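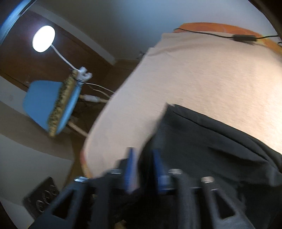 Blue pads at the lower edge of the cream knit-like fabric, black cable lying over the top.

Workshop notes | Handling | Safe practice
Home Log Rigs Checklists Contact

6th August

Soft goods again, hand-held gripper. Going over the pick rules with Aleksandra before she signs off the sheet for Parkcombe.

Rule 4 as written: "clear all cords from the item before contact." Too vague. Cable over the fabric, inline switch on it – does the switch count as cord? Aldo says yes, Roman's draft says nothing. I say anything with a wire on it counts. Change to "cords, switches, plugs, loose wire ends."

Rule 7, layers. Dark piece overlapping the cream one. Operator has to name the target layer out loud before closing. Keep it, move it up to 2.

Lamp. Sheet only says "adequate light". Want: no lit lamp head facing the camera. Waldemar disagrees, wants lamps left as found. Not setled.

Screws – check all before each session, not once a week. Log it under 1151, the old form 1616 is dead, pls stop using it.

Pads: wipe, look for lint. Knit sheds. Add a line.

To do
– new wording to Cyprian
– ask Ulach if they have thier own cord rule, we had one from them in April, cant find it

We use cookies to remember your settings. Accept | Manage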